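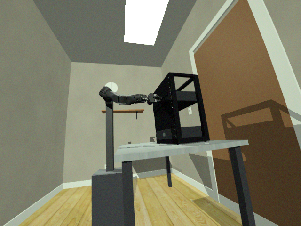

Ticket 502
Queue: Equipment planning
Subject: Arm reach and pedestal height for the cabinet cell, needed before the purchase request goes in
Opened by: Hok-lam Chou
Site: Trodthorpe
Status: Closed, with one follow-up
Priority: Normal

Problem

The quote from Ramgate covers one arm, one short-finger gripper and their standard pedestal. Before we sign I want to know if that pedestal works with the open-frame cabinet on the table, or if we have to pay for the taller column. The layout model loads fine, but the planner reports "no path" for most targets on the lower shelf. Upper shelf targets are OK. The budget window closes at the end of November and I can't send the request up with an open question on the base.

Log

9:10 am - Hok-lam
Loaded the cell with the vendor's arm file and our own table and cabinet. Gripper reaches the upper left front corner of the cabinet with no complaints. Ran the full target list. 76 targets, 50 solved, 26 failed. All of the failed ones are on the lower shelf.

9:45 am - Planning desk
Please confirm which cabinet file you used. The one on the shared drive has the front closed off all the way up.

9:52 am - Hok-lam
Not that one. I used the open frame with the two shelves and the closed compartment at the bottom.

10:30 am - Planning desk
Checked the joint limits in the arm file against the Ramgate data sheet. They match, so it isn't a bad file. Turned off collision checking and reran. All 76 solved. So the arm is long enough and something is in the way.

11:05 am - Hok-lam
Turned collision checking back on one part at a time. With only the table on, no failures. With only the cabinet on, the same 26 fail. The contact is between the forearm and the front rail. The arm comes in at shoulder height and has to drop down to get under the upper shelf, and the elbow has no room to do it that close.

11:20 am - Planning desk
Two things to try before anyone prices a new column. Move the cabinet back on the table, or move the pedestal left. Don't do both in the same run or we won't know which one helped.

1:15 pm - Hok-lam
Cabinet back by 16 cm, pedestal unchanged: 8 failures left.
Cabinet at its original spot, pedestal left by 16 cm: no failures. Ran it twice more, same result.

1:40 pm - Planning desk
Good. Did you try the taller column as well? Somebody will ask.

2:25 pm - Hok-lam
Yes. Taller column, original spot: 31 failures, so worse than what we started with. It solves a few on the lower shelf and loses more on the upper one. I wouldn't buy it.

Resolution

Standard pedestal is fine. Move it 16 cm to the left in the layout and leave the cabinet where it is. Saved as Brurkunar layout B on the shared drive. Please delete your local copies of A.

Changes to the purchase request:
Taller column - remove
Standard pedestal - keep, quantity one
Floor anchor kit - add, it was missing from the quote
Longer cable set - add, the pedestal move uses up the slack in the standard one
Spare gripper fingers - keep

Follow-up

The model has the pedestal sitting on a plank floor. Cheetham did the last floor survey and we need their word on what is under the planks at the new spot before the anchors are ordered. If it can't take anchors we'll need a base plate, and that is a separate line in the budget. Hok-lam to call them. The rest of the request can go in without waiting for the answer - put the base plate down as optional.

Ticket closed 3:10 pm. Reopen it if the floor answer changes the base.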